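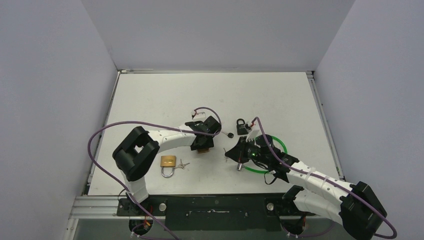
Cendmont is a supplier talk, so I'll start with what suppliers ask me most: what happens between the day a radar sensor leaves your dock and the day it flies. At Priltemum we make housings and mounts for airborne sensors. Most of our trouble comes from small surface damage. On a bench it means nothing. On a radome seat it can mean a rejected part.

Next slide. Who we sell to.
Two primes take most of the work. The rest goes to Nuvley for its border patrol aircraft. Say the contract names only if asked.

Next slide. The January returns.
We shipped 741 mounts last year. 84 came back in January alone. Pause here. Go through the causes in this order: coating marks at the seat, wrong torque on the insert, paperwork that didn't match the serial plate. The paperwork group was the largest and the cheapest to fix – we now print the plate and the form from the same record.

Next slide. Coating.
Szénási does our coating and has done so since we moved buildings. They asked for a longer cure and we said no twice. We should have said yes the first time. Cure went up by 3 hours and the seat marks dropped. Don't give a percentage, the quality group hasn't signed off on one.

Next slide. What we ask of suppliers.
Tell us before you change a packing foam. Send the first 200 parts of any new run with full inspection sheets, then we go to sampling. Keep your export markings on the inner box as well as the outer one. We have had outer boxes thrown away at receiving.

If there's time: the vibration test story. Keep it short – it runs long every time I tell it.

Questions. Likely ones are lead times on the aluminum billet, whether we'll second-source the inserts (still looking), and payment terms. Send payment terms to the purchasing desk.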